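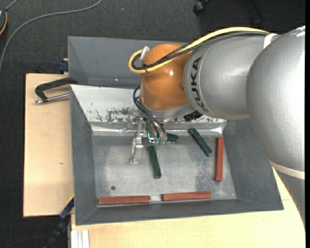 March, notebook, media desk

Went back through the Distton College business today, the lecturer and the post everyone is cross about. Yaroslav wants a timeline by 4 pm. I have half of one.

What we hold: a screenshot of the post, cropped at the top. No date on it. The version on Urlow has a different second sentence from the one Marchuk quoted in his column, and Marchuk's is the nastier of the two. Either the lecturer edited it or someone did it for him. Fedir thinks edited. I don't see how he can know that from a screenshot.

Share counts. Tandden gives 3,409 for the outrage thread. My own pull gave 2,645 with duplicates taken out. Marchuk printed "thousands of furious parents". Opened a sample of 200 accounts by hand, which took all morning and was very dull. Only five mention having a child at the college, or anywhere else. Doesn't prove the rest aren't parents, people don't put everything in a profile. Still, where did he get "parents" from? Have written to ask. No answer yet and I'm not holding my breath.

For balance, the other side is no better. The statement in support of the lecturer says the post was "clearly satire". Clearly to whom? I read it four times and it's a man being rude about people he doesn't like, in a tone he'd complain about if it came back at him. Rude isn't a sacking matter in my book, but I wish they'd defend what he wrote and leave the joke out of it.

The college says it is "reviewing". Same word as last year, when the review was never published. Ask for that one too.

To do:
- full page capture of the original, if anyone kept one
- rerun the Tandden count with reposts off
- Fedir to ring the students' union again, and write down who he spoke to this time

Told Yaroslav the timeline will have a hole where the first two days should be. He said put "unclear" and move on. Fine, but it goes in bold.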